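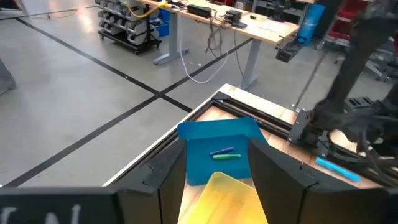
Hosano pocket gem scale: a review after a summer of weighing old jewellery

My aunt left me two biscuit tins of jewellery. Most of it was costume, some of it was clearly gold, and a few of the stones had come out of their settings and were wrapped in tissue. Before taking any of it to a buyer I wanted to know what the pieces weighed, so that I would have my own figures to put beside theirs. I bought the Hosano pocket scale for 40 pounds and have used it most weeks since.

I am not a jeweller. I sell a few things now and then, and this review is for people in the same position.

What you get

The scale comes with a hinged lid, a small metal pan for loose stones, a pair of tweezers, one calibration weight and two AAA batteries. The instructions are a single folded sheet in small type. They cover calibration properly and skip almost everything else, including how to change the unit, which you do by holding the left button until the display blinks.

It reads in grams, carats, pennyweight and troy ounces. The maximum load is 200 grams, and that has been enough for everything I own apart from a heavy silver bangle set, which I weighed one bangle at a time. In carats it shows two decimal places.

Accuracy

A friend, Simin Fallahi, repairs watches and rings and has a proper bench scale that cost 1,295 pounds. I took a small bag of things to her workshop and we weighed each one on both scales.

On gold the Hosano agreed with hers closely enough that I would be happy to rely on it. A signet ring, a broken chain and a pair of hoops all came out with differences too small to change what anyone would pay. On loose stones it was less steady. The same sapphire gave me slightly different readings when I took it off and put it back on, and the smallest stones sometimes did not register until I nudged the pan. Simin said that is normal for a pocket scale and that I should weigh a small stone several times and take the reading that comes up most often. That works, though it is slow.

If you are trying to find out whether a loose diamond is just over or just under one carat, I would not trust this scale to settle it. The price can change a good deal at that point and you want a better instrument, or a buyer who will let you watch theirs.

It also cannot help you with a stone that is still in a ring. You are weighing the metal as well. That sounds obvious, but I had somehow not thought about it until I sat down with the first piece. Simin can estimate from the measurements of the stone, and so can most shops, but an estimate is all it will be.

Using it at home

Draughts are the main problem. With a window open the last figure wanders up and down and never stops. Closing the window fixes it. The lid is no use here, as it has to be open to get at the pan.

The surface matters as well. My kitchen table has a slight wobble and the reading moved every time I leaned on it. I now use the stone shelf in the larder, standing up, which is not comfortable but gives a steady figure.

The display is blue on grey and easy to read in a dim room. In bright sun I had to shade it with my hand. It switches itself off after a minute of doing nothing, and this is my main complaint. A minute is not long when you are writing down a figure, wrapping a ring and unwrapping the next one. There is no way to turn the setting off. I lost count of how often I looked up to find it blank, and each time you have to clear the pan and start again or it zeroes with the piece still on it.

The tweezers are poor. The tips do not quite meet, and I sent a garnet across the larder floor on the first evening. I replaced them with a pair from Kukside, which grip properly and have a ridged tip.

Batteries lasted well. I am still on the first set.

Compared with the Pisura

I borrowed a Pisura from my neighbour Wael Mahrous, who uses his for coins. It is larger, with a clear cover that goes over the pan while you weigh, and that makes a real difference with small stones. The readings settled sooner and I could use it with the window open. It stays on until you switch it off, too.

Against that, it does not read in carats. You have to weigh in grams and multiply by five, which is easy enough but one more place to make a mistake. It is also too big for a coat pocket, and I did want to take mine along to the buyer.

Taking it to a shop

I took a few pieces to Hashemi, the second-hand jeweller near the station, with my own list of weights. The man at the counter did not mind at all. He weighed each piece where I could see the display, and his figures for the gold matched mine. For the one loose diamond his scale read slightly lower than I had written down. I had the Hosano with me and tried it again there, and it gave me his figure the first time and mine the second. I took his.

Having the list was useful in another way. He made an offer for the whole lot together, and I was able to ask for it broken down piece by piece. I sold the chain and the hoops and kept the rest. I plan to go back in September with the silver.

Faults so far

The hinge on the lid has loosened and no longer holds the lid upright, so it falls back flat. It does not affect the weighing. One of the rubber feet came off and I glued it back on. After that I recalibrated with the supplied weight and the readings were the same as before.

Would I buy it again?

For gold and silver, yes. It is small, it reads in the units you need and its figures stood up against two better scales. For loose stones under a carat I would spend more and get something with a cover over the pan. If Hosano changed the switch-off time and put a decent pair of tweezers in the box I would have very little to grumble about.

Reviewed by Parisa Salehi, 2019-08-04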